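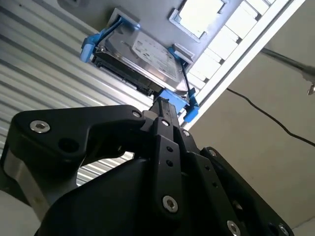 Fingertips at the corner of a blue drive caddy, drive still in it.

Home | Talks | Notes | Contact

February 23, 2018

What the Arm Costs After You Have Paid for the Arm
Speaker notes, Cáceres, March

Opening. Leave the first slide up while people find seats. Say hello, say Clomano, say we take old desktop towers apart for a living and would like to keep doing so. Ask who has a quote for a robot in their bag right now. Wait. There are always more than will admit it.

Then the number slide. Our first budget for the teardown cell had 8 lines on it. The final one had 62. Pause here, let the finance people laugh and the engineers look at the floor.

Line one was the arm. I will say little about the arm. Arms have brochures. You get three quotes, you pick the middle one, you feel responsible. Our mistake was thinking that the big number was the hard number.

Back to the caddy for a minute. Look at how little room there is between those black plates and the sheet metal. The drive is easy for a person, who squeezes the blue plastic without looking and thinks about lunch. For us it was a finger design, then another finger design, then a conversation with Stistness about why fingers are quoted as a set and spare fingertips are quoted as jewelry. Budget for spare tips in year one. Put them on their own line so that no one can shave them off to pay for the fence.

Next slide.

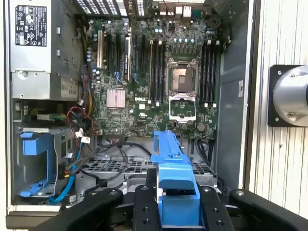
Rhun Gwynne
Equipment Planning Lead, Clomano

(Name goes up with this slide, as I always forget to introduce myself at the start.)

Give them time with this one. A tower with the side off, a Dell board, the processor socket open and the memory slots bare. The gripper has hold of a blue plastic piece down at the front. Ask the room what they would want the robot to take out next. Someone will say the power supply, since it is large and has 685W printed on a label where everyone can read it. Someone else will say the cables. That person has done this before and should be bought a coffee.

Cables are where my budget went to die. Black ones, yellow ones, a light blue one wandering down the middle. A rigid part stays where you left it. A cable has plans. If your supplier's demo uses a case with tidy wiring, ask them to try one of yours, and take one with you. Take an ugly one.

What to say about planning, in whatever order it comes out:

Buy by task. We asked for "a teardown robot" and got a price for a dream. Then we asked for drives out of caddies, one family of cases, and got a price I could sign.

Keep 20 percent back. Do not label it contingency, people can smell that word. We called it "fixturing, phase two" and it survived every meeting.

Trial parts cost money. We set aside 200 towers for testing, and those were towers we could have sold. I had them down as free. They were in our building, so in my head they were free. Our accountant has a different head.

Storage for those towers. Yes, also a line.

Training time goes in hours, for real people on real shifts. If the plan says the operators will "pick it up," cross that out before they see it.

Ask every supplier what their warranty says about plastic. Old clips snap – this is what they do – and you want to know early whose problem the pieces are when they land in something expensive.

If running long, skip the payback chart. It has a curve and the curve goes up. You have all seen one.

Questions. I will be asked whether we should have leased. Answer: possibly, the lease quote arrived after the arm did. Someone will ask for the spreadsheet. They can have all 62 lines, with the swearing taken out of the comments column – email me and allow a week for that last part.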